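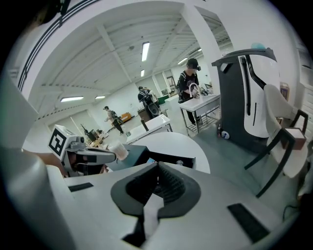 The round white table, with a cardboard box in the good chair.

About Kurkura

Kurkura outfits small workrooms: tables, chairs, trays and the shelf you forgot to ask for. Tayla Pomare and Stellan Granström started it in Rekbridge with 3 tables and a strong dislike of wobble. We now look after 67 rooms, including our own - easily the least tidy of them. Chairs are for sitting on, as we tell every client. Boxes get there first.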